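Millet Arm Mounting and Practice Kit
Posted in February by the Grellilora workshop desk

The Millet kit is for people who have a table-sized robot arm at home or in a shared workshop and want it to handle ordinary household things. It includes a steel floor plate, a set of levelling feet, a cable tray and the Millet scene files, so you can try out a layout in simulation before you move any furniture.

We put the kit together at the Butdale shared workshop, where the arm has to be packed away when the room is let. The plate is 600 mm square and fits through a normal door on its edge. It stays put under a mid-sized arm working at slow speed. For faster work, bolt it down.

The scene files come as a living room with a plank floor, a black cabinet and the arm set up beside it. Every loose item can be moved, swapped or deleted. The mug lift is the task most people load first. The arm reaches over the cabinet from the floor and brings the gripper down to the back of the top, with a vase near the front corner and a phone and a second phone or small tablet on the other side of the panel. 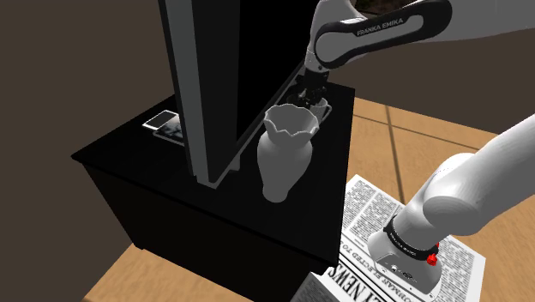 SIMULATION AND LAYOUT

The rendered arm carries the Franka Emika name on its upper link. Mounting holes for other arms are listed on the drilling sheet, and blank plates are available if yours is not on it.

Small props can be dragged to a new position and saved as a separate layout. We suggest leaving the vase where it is for the first runs and changing only the mug position. Once the arm clears the panel every time, move the vase closer to the mug and lower the speed limit to 30 per cent. Save each layout under a new name, as the loader overwrites without asking.

The newspaper under the arm base is a flat prop and has no effect on grip or balance in the simulation. On a real floor, put the plate straight on to boards or concrete. Paper and rugs both let it creep.

IN THE BOX

Steel floor plate, 600 mm square, black powder coat
Four levelling feet with lock nuts
Cable tray, clip-on
Bolt pack and drilling sheet
Scene files on a memory stick, 11 layouts

The arm, gripper and controller are not included. You will need a 6 mm hex key and a spirit level.

FITTING

Set the plate level before the arm goes on. Allow 100 mm between the edge of the plate and the cabinet, and run the cables out on the side away from the work. Keep the stop button within reach of where you stand. The arm is a two-person lift.

Orders placed before noon on Tuesday go out the same week from Grerville. Collection from Butdale is by arrangement.

11 shares | 2 comments

Contact | Delivery and returns | © Grellilora | Back to top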